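Chapter 4
Looking After a Hand-Held Gripper Station

What you should know before this chapter: how to read a wiring list, how to remove and replace a jaw, and the meaning of the words "offset" and "play" from Chapter 2.

4.1 The station as one machine

Many beginners look at a gripper station and see a collection of separate things: two grippers, some cables, a harness, a table. When a fault comes, they repair the thing which is nearest to the fault. A jaw closes late, so they change the jaw. The next morning it closes late again, and the new jaw gets the blame.

In this book we treat the station as one machine. The Skarodent pair, which we use for all the exercises, has a left unit and a right unit, and both are held by the operator. They send their signals by cable to the Meleck box, and the box gets its power from the same strip as the rest of the equipment. If the strip is loose, the box restarts. If the box restarts, the zero position of the jaws is lost. The operator then notices only that the jaw "feels wrong". From this report you must find your way back to the strip.

4.2 The order of work

Always begin at the power side and go toward the jaw. The order is:

Power strip and plugs
Floor cables
Box and its connectors
Cables at the wrist
Marker cubes
Jaws

It is tempting to begin with the jaws, as they are easy to reach and pleasant to work on. Please resist this. In the Dunstan workshop, where the first version of this chapter was written, we kept a fault book, and the jaws were very often opened for a fault which lived on the floor.

4.3 Marker cubes

A marker cube tells the tracking software where the gripper is and which way it is turned. Each cube has its own patterns, and the left and right cubes must never be exchanged. The software will not always give an error when this happens. Sometimes it simply believes that the operator has crossed the arms.

Clean the faces with a dry cloth only. Alcohol makes the print pale at the edges, and a pale edge is read badly in weak light. After cleaning, hold the gripper body in one hand and try to turn the cube with two fingers. There should be no play at all. If you feel some, tighten the 3 mm screw under the cube and repeat the zero procedure from section 4.6.

4.4 The test with soft objects

A hard block is good for setting the zero, but it hides small faults. A soft object gives way under the jaw and shows you whether the closing is even. For this reason the last check of every service is done with cloth or a similar thing, worn and moved by a person, at the real table – never on the bench.

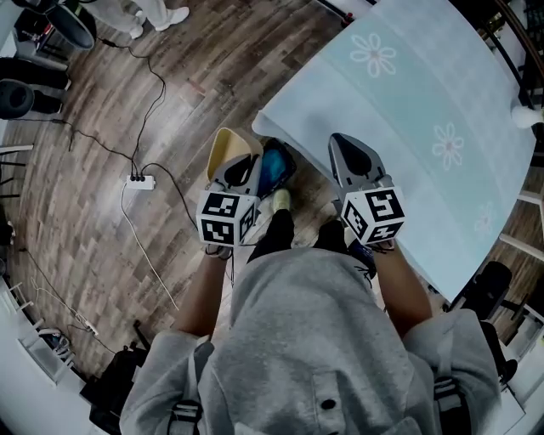
Text and exercises: the Niso Training Group
Chapter 4, second edition

During this check the operator stands as in normal work, with the harness on. One gripper holds the soft object and the other stays free, with its jaw forward. The person doing the service watches the free side too, because a cable which pulls at the wrist will move an empty gripper more easily than a loaded one.

Look also at the floor. Cables that lie in loops between the strip and the operator's feet are a common cause of short interruptions. Before you change any part, ask the operator to stand still, move each cable gently by hand, and watch the lamp on the box. If the lamp blinks, mark the place with tape and stop the test.

Keep the soft object in the grip for 8 seconds, release it, and repeat on the other side. Write both results in the service sheet, also when they are good. An empty line in the sheet can mean "no fault" or "not tested", and the next technician cannot know which.

Section 4.5 explains how to replace a wrist cable without removing the cube.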